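MEDIA RELEASE
Thursday, April 30, 2026

Skilano Pro Wrestling announces July tag team tournament at Vuvton Hall

Two nights, one new championship, and a training place for a local beginner

Skilano Pro Wrestling is pleased to announce that its first tag team tournament, the Vuden Cup, will be held in July over two nights at Vuvton Hall. The winning team will become the first holders of the Skilano tag team championship, a title which the promotion has prepared for more than one year and which was until now not contested in any of its shows.

Eight teams will enter the tournament. On the first night the four opening matches will be wrestled, and on the second night the semi-finals and the final. All tournament matches before the final have a time limit of 28 minutes. The final has no time limit, and it can be won by pinfall or submission only. If the time limit is reached in an opening match, both teams are eliminated and the opponent in the semi-final goes directly to the final. The promotion considered a judges' decision for such cases, but the wrestlers themselves preferred the stricter rule.

Five of the eight teams are regular members of the Skilano roster. Two further places are reserved for visiting teams from interstate, and these will be confirmed when the travel is booked. The last place will be decided in a four-way match at the next regular show, so that teams which were formed only this season have also their chance. Teams may not change their members after the draw. In case of injury, the opposing team advances and a non-tournament match will be added to the card so the audience receives a full evening.

The format was chosen after a good experience with tag team matches in the last season. The most recent regular show, with a tag team main event, was attended by 61 more people than the show before it, and the questions at the merchandise table were mostly about when there would be a tag title. The promotion has listened to this. It wished also to give the title a proper beginning – with a tournament, in front of the home crowd, and with clear rules which everyone can read beforehand.
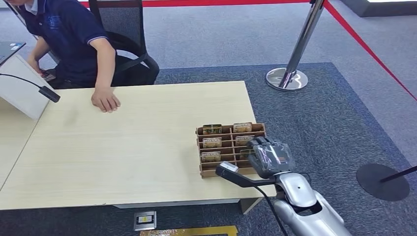
Skilano Pro Wrestling – Events and Talent Department

The championship belts were made by the leather workshop Voß, which has supplied also the present singles belt of the promotion. Each belt has a black strap and a centre plate with the outline of two clasped hands. The belts will be displayed in the foyer of Vuvton Hall on both evenings until the start of the first match, and after this they will be carried to the ring. Visitors are welcome to take photos of them but are kindly asked not to lift them from the stand.

Vuvton Hall has room for 600 spectators in the arrangement planned for the tournament. Compared with the usual Skilano shows, the ring will be moved to the centre of the floor, and there will be seating on all four sides. The entrance ramp will be shorter for this reason. Floor seats are numbered. The seats on the balcony are not numbered and will be given in order of arrival. Places for wheelchair users and their companions are at the north side, with level access from the car park, and they can be reserved by email without additional cost.

Tickets will be sold for single nights and as a pass for both nights. A single floor ticket costs $30. The prices for the balcony, for children and for the two-night pass will be published on the Skilano website when the sale opens. Subscribers of the newsletter can buy one day before the general sale. Children under 15 must be accompanied by an adult. The doors open one hour before the first match on both evenings, and the canteen will serve hot food, tea and soft drinks until the end of the interval.

Besides the tournament, each night will have two non-tournament matches. On the first night the Skilano women's championship will be defended, and on the second night there will be a match for the graduates of the training school. The full card will be announced in steps during the coming weeks.

The promotion uses this occasion to offer again one free training place. The place is for a person of 18 years or older who lives in the district and has no earlier experience in wrestling. It covers the beginners' course of one term, including insurance and the use of the gym. Applicants should write half a page about their interest and their sporting background, which does not have to be in combat sport. The chosen person will be informed before the tournament and is invited to both nights as a guest.

About Skilano Pro Wrestling
Skilano Pro Wrestling is an independent wrestling promotion and training school. It organises regular family-friendly shows at Vuvton Hall and smaller shows at neighbourhood festivals and school fairs. The training school offers courses for beginners and advanced students, and a separate conditioning class which is open to all.

Media information
Accreditation for the Vuden Cup is possible for print, radio, online media and podcasts. Requests should name the outlet, the number of persons and whether a position at ringside is needed. Ringside positions for photographers are limited – please apply early. Photos of the championship belts and the tournament logo can be requested from the Events and Talent Department through the media form on the Skilano website.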